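Two-armed robot learns its way around the bar

A workshop in Rutitz has started recording examples for a system that is meant to learn simple bar work. The project, run by the small firm Prellitz, has gathered 784 recordings since July, each showing one short job from start to finish.

An operator guides both arms by hand controls while the movements and camera pictures are saved together. The jobs use ordinary bar items such as a jigger, a lemon and a plastic cup, set out on a mat with a cutting board.

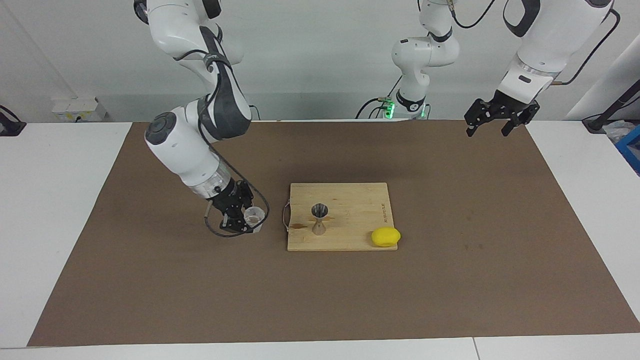

Each recording lasts around 18 seconds. Operators work in pairs and swap over every 2 hours, and the items are moved between takes so that the system does not learn a single layout by heart. Takes with a dropped cup are kept as well – they are marked and stored in a separate set.

Prellitz plans to train a first version on the recordings before the autumn. The firm says clear cups have been the slowest items to record. Sessions run every weekday and on Saturday mornings.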